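Omine Cell, Pre-Run Inspection Sheet, with comments
Robotics club, simulation group. Fill in before anybody presses play.

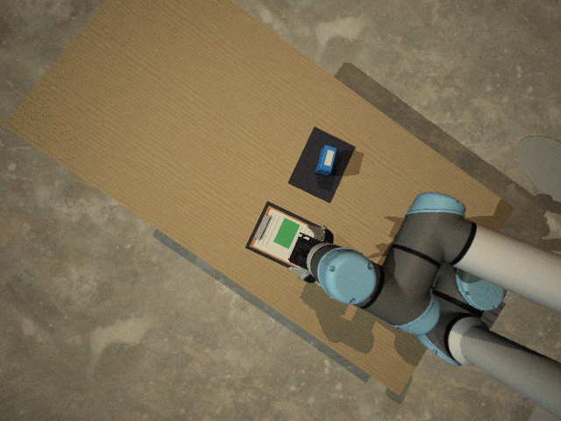
Omine is the practice cell we run in the simulator before we get an hour on the real arm, and this sheet exists because in July we used up 864 attempts on a scene in which the table had no collision surface. The arm passed through it beautifully. Every item below is marked OK, FIX or ARGUE, and the comments are from the last full inspection, done by Tien-fu Kwok (checking) and Hiu-tung Tseng (disagreeing). The scene checked was the standard one, with the small blue box on one black mat, the clipboard on the other, and the gripper open over the far end of the clipboard from the clip. If your scene differs from that at the start of inspection, reload before you go any further, and don't nudge things by hand until they look right. We can tell.

SECTION A. BEFORE LOADING

A1. Correct scene file loaded, not a copy of a copy.
OK. The folder now holds one file. It used to hold a family.

A2. Physics rate matches the number on the whiteboard.
FIX, then OK. It was set to 400 and the whiteboard said 300. Hiu-tung changed the whiteboard. Tien-fu changed it back and changed the file. The whiteboard wins, and that is a rule now.

A3. Random seed written down.
OK. Please write the seed itself. "Same as last time" has appeared on this line more than once.

A4. Logging turned on, and pointed at a drive with room on it.
OK. Clear out your own old runs first, and leave other people's alone even if they named them "test".

SECTION B. TABLE AND FLOOR

B1. Table has a collision surface. Drop the test ball on it and watch the ball stay.
OK. See July.

B2. Both mats lie flat on the table and don't jitter.
OK. Left running for a whole snack break without a twitch. If a mat starts shivering, it has been placed slightly inside the wood and the solver is trying to throw it out. Raise it a hair and reload.

B3. Mats carry the right names in the object list.
FIX. They were called mat, and mat_final. Now they are mat_box and mat_clipboard. The script asks for them by name and doesn't know what you meant.

B4. Wood texture loads properly.
ARGUE. The grain breaks up into specks and little dashes toward one corner of the table. Hiu-tung calls this a texture problem and wants it fixed. Tien-fu says it keeps the vision code from getting lazy. Left alone for now. If you train anything on this scene, note that you did it with the speckled corner.

B5. Shadows on.
OK. They cost us frame rate and everybody wants to switch them off. The box detector written without shadows fell over the first time it met one, so they stay.

SECTION C. OBJECTS

C1. Box is on its mat at the start, fully settled.
OK. Wait for it to settle before you record the start position. It drops a tiny distance when the scene loads, and a run that begins during the drop is worthless, though it does make an exciting graph.

C2. Box mass is set to something a box could weigh.
FIX. Somebody had typed 300 in a field that takes kilograms. The gripper's refusal to lift it had been blamed on the gripper, the planner, and at one point Hiu-tung. Corrected.

C3. Box label faces up.
OK. The cream label is how the vision code decides which way the box is turned. A box that lands label-down counts as a failed run, even when it lands exactly where you wanted. Yes, this was voted on.

C4. Clipboard is one object, paper and clip included.
OK. In an earlier version the paper was separate and left with the gripper.

C5. Green block on the page is visible to the overhead camera before the arm moves in.
ARGUE. Fine with the arm parked. With the gripper out over the end of the page, the black body comes right up to the edge of the green, and the detector sometimes takes the edge as its own corner. Tien-fu wants a second viewpoint. Hiu-tung wants people to take the reading first and move the arm second, as the instructions say. Do it Hiu-tung's way until somebody writes the other one.

C6. Text on the clipboard page.
Don't bother. You can't read it from the overhead camera and no task depends on it. Two new members spent an evening trying.

SECTION D. ARM AND GRIPPER

D1. Joint limits loaded from the club file, not the default.
OK. The defaults let the wrist go around until it meets itself.

D2. Speed limit at or below 10 percent for a first run.
OK after a talk. It is a simulator and nothing can be hurt, we know. But whatever you get used to in here you will do in the lab, where the table is real and belongs to the school.

D3. Gripper opens and closes fully when told, three times in a row.
OK. Do this well clear of the table. Doing it while hovering over the clipboard is how the old clipboard ended up on the floor and, given another few seconds, under the floor.

D4. Finger pads have friction.
OK. If the box squirts out like a bar of soap, this is the line you skipped.

D5. Home position reachable from the start position without crossing either mat.
FIX. The planner's favorite way home was a low sweep over the box. It cleared it on most runs. A waypoint has been added above the table, and home now takes a bit longer and is a lot less interesting to watch.

D6. Stop key works. Press it in the middle of a move.
OK. Press the actual key. Saying "it worked on Sunday" is not an inspection, and it gets you the job of wiping down the whiteboard.

SECTION E. DRELANCE TASK (competition practice only)

E1. Latest rule sheet read by everyone on the team.
ARGUE. Everyone says yes. Bloxham is the round where the clipboard may not be touched at all, and at the last practice we lost points for touching it in two different ways, so somebody's yes was generous.

E2. Scoring script gives zero for a run in which nothing moves.
FIX. It gave full marks. Our best score of the spring was a robot standing still. It has been taken off the wall.

E3. Contact report saved along with the score.
OK. The score alone doesn't tell you whether a finger brushed the clipboard, and the judges will ask.

E4. Team name spelled correctly in the entry file.
FIX. It's Arnuteo. One t. The entry file had two, and so do the shirts, and we are not redoing the shirts.

SECTION F. AFTER THE RUN

F1. Scene reset and saved by nobody.
OK. Close without saving. If a window asks whether to keep your changes, the answer is no, however proud you are of them.

F2. Failed runs logged with a reason.
FIX. "Weird" is not a reason. "Arm did weird thing" is the same reason with more words. Write which joint, which object, and at what point in the move it went wrong.

F3. Machine left on and logged out.
OK. The render jobs go overnight.

OPEN ITEMS

B4, speckled corner. Hiu-tung to find the original texture. Tien-fu to stop defending the current one.

C5, overlap at the green block. Needs somebody willing to set up a second camera. Sign below if that's you. The line has been empty long enough that a person has drawn a fish on it.

E1, rule sheet. To be read aloud at the start of the next practice, all of it, including the part on gloves.

Checked: T. Kwok
Checked again, with remarks: H. Tseng
Cell cleared for practice runs at 10 percent. Full speed after D5 has been looked at by someone who didn't write the fix.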